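Collecting and Valuing Toys - Handout 5
Regional Variants, Reissues and the "Definitive Version"

Read this before class on Mon 1 February. Bring one figure you own in any condition, and be ready to defend what you paid for it.

1. What we mean by a variant

A variant is a toy that shares most of its tooling with another release but differs in some way a buyer could notice. That covers paint, plastic color, accessories, stickers, packaging and, less often, a new part. Sellers use the word for a lot more than that. A slightly pale batch of red plastic is a production run, and I would not pay extra for it unless someone could show me it was ordered that way.

For this course we sort differences into two piles: intended (the company asked for it) and accidental (the factory did it). Most of the arguments you will read on forums come from people mixing up the two piles, sometimes on purpose, when they have one to sell.

2. The Genmont walkers

Our main case is the Genmont line of wind-up walkers, sold at home under the Genmont name and abroad by Trurkport. Same molds, same gearbox, different decoration. The usual story is that the Genmont release is "the good one" and the Trurkport release is the cheap one. Look at what that claim rests on:

The Genmont box is nicer. True, and worth something if you keep boxes.

The Genmont plastic is harder. I have heard this for years and have yet to see anybody test it. Bring a caliper and a durometer and I will happily change my mind.

The Genmont paint is sharper. True for the eyes and chest. On the legs I can't tell the two apart, and neither could last year's class when I covered up the feet, where the maker's mark is.

The Trurkport set includes a second key. Always left out by people selling the other one.

So there is a difference, but it is a small one, and the gap in asking prices is not small. A boxed Trurkport walker can be had for 200. The Genmont version is routinely listed at 500. Note the word "listed." Asking prices are wishes. Only use completed sales in your written work, and say where you found them.

3. Reissues

The Midtbø reissue muddied all this. Midtbø bought the molds, cleaned them up and put out 11 characters in the original colors, plus one new color for each. Collectors said it would wreck the value of the originals. It mostly didn't, at least for boxed pieces. Loose originals did drop, and my guess is that those buyers only ever wanted the thing on a shelf.

Watch out for the phrase "from the original molds." Molds wear out and get repaired, and parts of them get replaced. Ask which parts. If the seller can't say, treat the phrase as decoration.

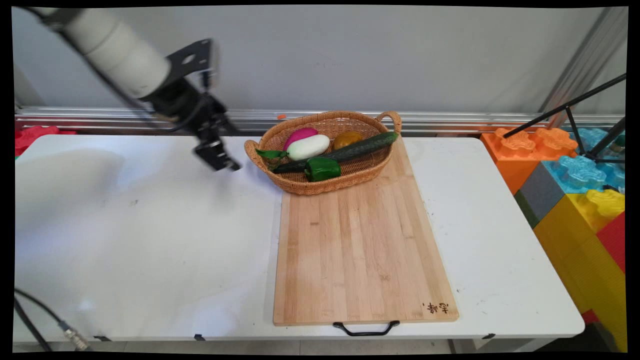 4. The Denis problem

Denis is the bear in the line, and the figure everyone asks about. He exists with a closed mouth and with an open mouth. The closed mouth is said to be a prototype head that slipped into early boxes by mistake, and it sells on that story.

Reasons I doubt it:

The closed head has a finished part number inside the neck. Prototypes can have those, but it is not what I would expect.

The closed head turns up in Trurkport boxes as well, which is odd for an early mistake at home.

The first mention of the prototype story I can find is in a dealer's catalog, next to a closed-mouth Denis at a high price.

None of that settles it. A head swap takes a minute with warm water - anyone can make a "rare" Denis out of two common ones - so the box he comes in proves less than people think. Check the neck peg for stress marks and compare the fade on the head with the fade on the body. If one has yellowed and the other hasn't, they may not have spent their lives together. They may also be two different plastics, so don't stop there either.

5. Which one should you buy?

I get asked every term. If you like the faceted eyes, get the Genmont. If you want to wind it up and let it walk off the desk, get the Midtbø, which has easy spare parts. I don't think there is a definitive version, and I notice the people who insist on one usually own it already.

Homework

Pick one toy sold in at least two markets. Write a page listing every difference you can confirm from the toy itself or from clear photos. Mark each one intended, accidental or don't know. "Don't know" is a perfectly good answer and I expect to see it more than once.

Then find one claim about the toy that gets repeated a lot and trace it back as far as you can. Give the oldest source you reached, and say whether that source had something for sale.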